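Grasp planning

Grasp planning is the part of a robot's software that decides how a hand or gripper should take hold of an object. It comes after perception, which works out what the object is and where it lies, and before motion control, which moves the arm and closes the fingers. The result of grasp planning is usually a position and angle for the wrist, a shape for the hand, and a list of the places on the object that the fingers are meant to touch. Many planners also give a score to each grasp so that several can be compared.

The term is used both for the calculation itself and for the larger piece of software that surrounds it. In the wider sense it includes checking that the arm can reach the chosen position, that nothing on the table will be knocked over on the way, and that the object can be put down again where it is wanted.

Background

Early work on grasping treated the hand as a set of points pressing on a solid body. If the points were placed well and the surfaces had enough friction, the object could not slip or turn, and the grasp was said to have force closure. A stricter condition, form closure, asks that the object be held by the shape of the contacts alone, without help from friction. Both ideas are still used for scoring, though few planners now rely on them without other tests.

Simple grippers with two flat jaws made the problem smaller. A jaw gripper has only one opening to set, so the planner mainly has to find two opposite faces that lie close to parallel. Hands with several jointed fingers bring the larger problem back. A hand of this kind may have more joints than the arm that carries it, and the number of possible hand shapes is too great to search in full.

Inputs

A grasp planner may work from a stored model of the object or from sensor data alone. With a stored model, the perception software finds the object in the camera picture and fits the model to it, and grasps prepared beforehand can be moved to the right place. This is common in factories, where the parts are known and seldom change. Without a model, the planner works from a depth image or point cloud, which shows only the side of the object facing the camera. The hidden side must be guessed or left out.

Small metal or plastic parts are a common source of trouble at this stage. Dark surfaces return little light to some depth sensors, shiny ones give false readings, and the teeth of a small gear may be finer than the sensor can separate. Gears and nuts also have holes through the middle, and a planner that fills in missing data may close the hole by mistake and lose a grasp that would have used it.

Methods

Sampling methods generate many candidate grasps, test each one and keep the best. Candidates may be spread evenly over the surface of the object or drawn from areas that look promising, such as edges and narrow sections. A typical setting is 300 candidates for each object, although the right number depends on the hand and on how much time is allowed. Each candidate is checked for collision first, as this test is cheap and removes a large share of them.

Optimisation methods start from one or more rough grasps and adjust them step by step to raise the score. They can find very good contacts but may settle on a grasp that is only the best in its neighbourhood. For this reason they are often started from the output of a sampling method.

Learned methods use a network trained on past grasps, either simulated or carried out on a real robot. The network may score candidates made by another method or produce a grasp directly. Learned planners are fast once trained and cope fairly well with missing data. They tend to do worse on objects unlike those in the training set, and it can be hard to find out why a given grasp was chosen.

Demonstration is a further source of grasps. An operator guides the hand, by moving it directly or through a glove or other remote control, and the software records the positions of the joints. The recorded shapes are then grouped into types and reused as starting points.

Hand shapes

Planners for jointed hands usually cut down the search by choosing from a short list of grasp types. The main division is between power grasps, in which the object is held against the palm, and precision grasps, in which only the fingers and thumb touch it. A pinch between the thumb and one or more fingers is the usual choice for small parts lying on a flat surface. The fingers have to come down close to the table, and the planner must leave a small gap so that they do not strike it.

Another way to reduce the search is to link the joints mathematically. Recordings of human hands show that the fingers rarely move independently, and most everyday hand shapes can be described by a few combined movements. A planner can search over these movements in place of the separate joints. Some hands have the links built in mechanically, with fewer motors than joints, and the planner must then predict where the fingers will settle when they meet the object.

Picking from containers

Taking a part out of a tray, dish or bin adds the walls of the container to the list of obstacles. Parts near a corner may be out of reach of a wide hand even when they are fully visible. Planners deal with this by tilting the wrist, by choosing a narrower grasp type, or by pushing the part towards the middle before picking it up. Placing a part into a container is subject to the same limits, with the added need for room to open the fingers. A grasp that is good for picking may therefore be turned down because it leaves no way to let go.

Execution and checking

A planned grasp is seldom carried out exactly. Errors in the camera calibration, in the arm and in the estimated position of the object add up, and an error of 3 mm can be enough to miss a small part. Many systems therefore close the fingers under force control, stopping each finger when it meets resistance. Others take a second picture from close range and correct the wrist position before closing.

After closing, the software checks whether the object is held. The simplest test compares the finger positions with those expected for an empty hand. Motor current and touch sensors give further evidence. If the check fails, the planner is normally called again with a fresh picture, and the failed grasp is given a lower score so that it is not repeated.

Software

Grasp planners are supplied both as separate libraries and as parts of larger robot software. Grastari is a sampling planner for jaw grippers and jointed hands. It keeps its collision tests apart from its scoring, so that either can be replaced. Its first version was written by Lefteris Kalogeropoulos and handled stored models only, with support for point clouds added later. Mersha is a scoring tool with no candidate generator of its own and is commonly run together with Grastari. Pivar covers the later stages, turning a chosen grasp into a path for the arm and a closing order for the fingers.

The formats used by these tools differ. Grastari stores the wrist position relative to the object, while Pivar expects it relative to the base of the robot, and a conversion step is needed between them. Mistakes in this step are a frequent cause of grasps that look correct on screen but are carried out in the wrong place.

Evaluation

Planners are compared by the share of attempts in which the object is lifted and held. Results depend strongly on the objects, the hand and the definition of success, and figures from different sources can rarely be set side by side. The Plesadis object set was put together to make comparison easier. It contains 78 household and workshop items, and its rules call for 20 attempts on each, with the item turned to a new angle every time. Planning time is reported separately from the time taken by the arm.

See also

Collision detection
Hand-eye calibration
Inverse kinematics
Motion planning
Tactile sensing
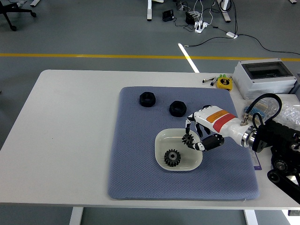
A jointed robotic hand holding a small black gear between thumb and fingers over a shallow dish.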